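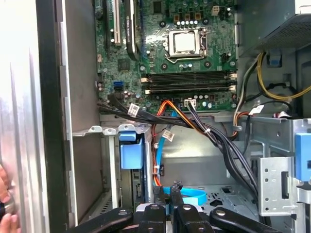
Open tower with side panel removed: processor exposed, memory slots clear, harness still in place.

Progress report: Runska desktop refurbishment
Submitted to the Lucero equipment fund, 2026-02-19
Prepared by Ívar Kárason, workshop lead

1. Status

The grant covers the intake, teardown, testing and reissue of 100 desktop towers. Intake is complete. Teardown is in progress at the Runska workshop, and 17 towers have been through the full bench procedure and are on the shelf awaiting memory and storage. The remainder are stacked by model in the back store.

Spending is within the approved lines. The only change since the last report is a transfer from transport to consumables, agreed by e-mail, to cover thermal compound and cleaning wipes.

2. Bench procedure

The order of work was revised after the first batch. Each tower now goes through the following steps.

Side panel off, dust removed, chassis number logged.
Memory pulled and bagged for separate testing.
Cooler removed, processor left in the socket with the lever closed.
Heat spreader wiped and inspected.
Capacitors near the socket checked for swelling or leakage.
Cables checked along their length, labels read and entered in the log.
New compound, cooler refitted, power-on test.

In the first batch the processors were lifted out for cleaning. We stopped doing this when two boards came back from test with bent contacts. Wiping the chip in place leaves some old compound on the metal, and a light smudge is accepted at the inspection step provided the surface is flat and free of grit. Anything heavier goes back for a second wipe before new compound is applied.

3. Cabling

Cabling takes more bench time than planned. The power harness crosses the middle of the case in a thick bundle, and the data cables share the space below the memory slots with it. Access to the drive area is poor until the bundle is moved aside. We considered removing the harness completely and decided against it — the time saved at the drives is lost again on reassembly.

Labels on the cables are left on. Where one is missing or cannot be read, the bench writes a replacement before the plug is pulled. SATA cables are kept with the tower they came from unless the latch is broken.

4. Parts

Memory is the main constraint. The modules pulled so far are a mixture of sizes, and matched sets cannot be made up for every machine from our own stock. Nurnberg has quoted for tested used modules with delivery in March. Ivov can supply from stock at a higher unit price. I recommend the Nurnberg quote, with a small order from Ivov if delivery slips.

Replacement coolers are needed for roughly 2 in every batch, mostly for worn fan bearings. These are covered by the existing parts line.

5. Next period

Continue teardown in model order. Place the memory order once approved. Begin power-on testing of the shelved towers as modules arrive — storage will be fitted at the same visit to the bench.

Decision requested: approval of the Nurnberg quote, attached as a separate sheet.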